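**Skurkora** is a method for teaching robots to handle objects from demonstrations that people record with hand-held grippers. It was developed at the Barros laboratory in Kostuddale. The person giving the demonstration does not steer a robot. They carry a gripper in each hand, do the task themselves, and the recorded motion is later used to train a control policy for a two-armed machine.

The name covers both the recording procedure and the training method. A later version that adds walking between work areas is usually called Skurkora-M.

## Background

Robot learning from demonstration has long depended on teleoperation, in which a person moves a robot arm from a distance and the arm's joint positions are saved. The data match the robot well, but collecting them is slow, and the robot has to be present for every recording. Teleoperated arms are also hard to take into homes, shops and shared offices.

Hand-held grippers remove the robot from the recording step. The cost is that the system has to work out where each gripper was at every moment, and the motion a person makes may be one that a robot arm cannot copy. Skurkora deals with the first problem through printed markers and head-mounted video, and with the second by filtering recordings before training.

## Method

### Recording

Each gripper has a white plastic body and a block with square black-and-white markers on its faces. The markers have a known size, so a camera that sees at least one face can estimate the gripper's position and angle. Using several faces matters when the wrist turns, as a single flat marker is soon lost from view.

The head view also takes in the room beyond the grippers, with its furniture, doors, windows and whoever else is working there. The authors of the method chose to keep this background in the training data. Earlier work at the laboratory had masked it out, and the policies trained that way did poorly when moved to a new room. 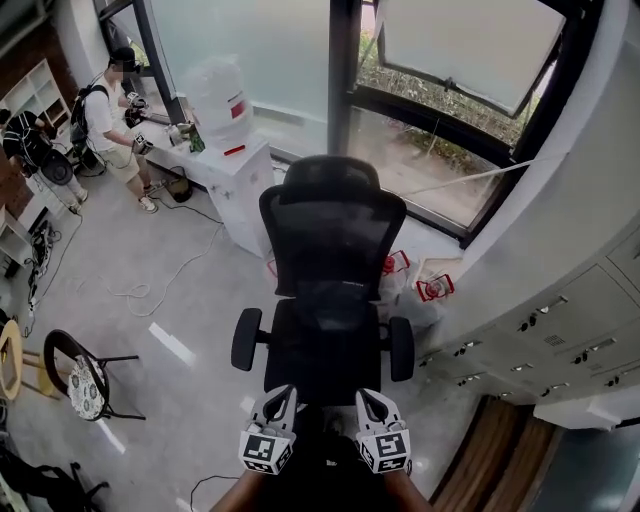
*Barros*

Large objects such as office chairs are treated as a separate group of tasks. A chair on casters does not stay where it is put, and it can turn under a push that is slightly off center. Demonstrators are asked to approach the backrest or the armrests with both grippers open, make contact, and then move the chair along a path of their own choosing. No path is marked on the floor.

### Filtering

Recordings are checked by software before they are used. A recording is dropped if a gripper goes unseen for too long, if the estimated position jumps between neighboring frames, or if the motion falls outside the reach of the target robot. Short gaps in tracking are filled by interpolation – a step that works well for slow pushes and badly for fast wrist turns.

### Training

The policy takes the head view and the recent gripper poses as input and predicts a short sequence of future poses. It carries out the first part of the sequence, then predicts again. Poses are given relative to the current gripper position, so the policy does not need a map of the room or a fixed starting point.

## Results

The main data set holds 1,394 recordings, of which 1,000 were used for training after filtering. A further 200 were held back for testing, and the rest were rejected. The tasks fall into 8 groups, including pushing chairs, opening locker doors, sorting bags and clearing counters.

Policies trained on the full set did better in unfamiliar rooms than policies trained on recordings from a single room. The gap was widest for chair pushing and smallest for sorting, where the grippers stay close to the body and little of the room is in view. Removing the background from the images lowered performance in every group.

## Limitations

The grippers record position and opening width but not force. A policy therefore learns where to move and has no direct measure of how hard to push. In chair tasks this shows up on carpet, where the robot tends to stall or lose contact.

Marker tracking suffers in strong window light and when one gripper passes behind the other. Tasks done low to the floor or behind large objects are also under-represented, as the markers are often hidden and the recordings are filtered out.

## Related work

Storkeck, an earlier system from the same laboratory, used a single gripper and a fixed overhead camera. It gave more accurate tracking inside a small work area but could not follow a person across a room. Its marker layout was carried over to Skurkora with minor changes.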